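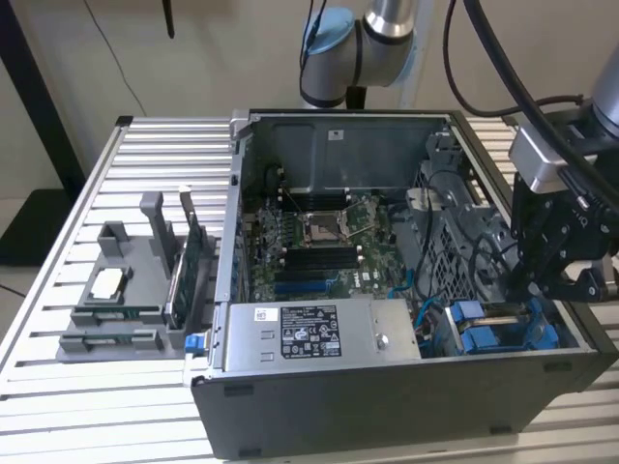

Inside the Office Computer: A Gallery from the Drornari Workshop

The Drornari Workshop receives retired office computers from schools and public offices throughout the district. In the past year 300 machines were accepted, of which 200 were returned to use after inspection and repair. The remainder were dismantled for parts, which are catalogued and held in the Umow store.

The technical collections are in the care of their Keeper, Seul-gi Cho. The pictures show tower computers as our visitors seldom see them, with the side panel removed and the principal parts in view.

The main board and its connections

Every part of a computer depends on the main board, and its condition usually decides whether a machine is repaired or dismantled. Staff examine the board before any other part is tested. The processor socket receives particular care when it stands empty, as it does on this green Dell board, and the finned heatsink close to the printed name is checked for dust between its ridges. Cables are labelled before they are unplugged – a simple habit that saves much time later.
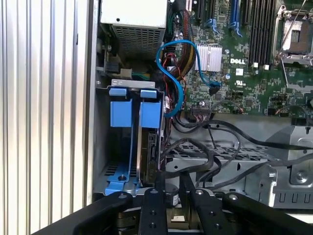

Dust is the most common fault recorded in the Umow register. Machines which have stood on carpeted floors are generally the worst affected, and are cleaned before inspection begins. The power supply unit is tested separately, on its own bench. Visitors are reminded that a power supply should never be opened at home, even when it has been unplugged for a long period.

Storage and the drive bay

A hard drive may hold many years of correspondence and records. All drives received by the workshop are erased under the Kang procedure, and a signed certificate is issued to the donor. The blue caddy holding this drive has a pull handle, and the gold contacts of the SATA connector can be seen along one edge.

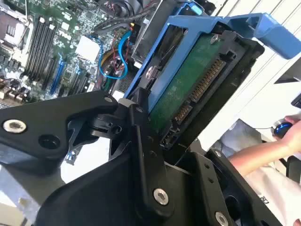
Visiting the workshop

The workshop is open to booked groups of up to 30 persons. Tours begin at the Drununix entrance, and children must be accompanied by an adult. The next open day will be held on 4th October. Applications for tours in January should be made in writing to the Collections Office.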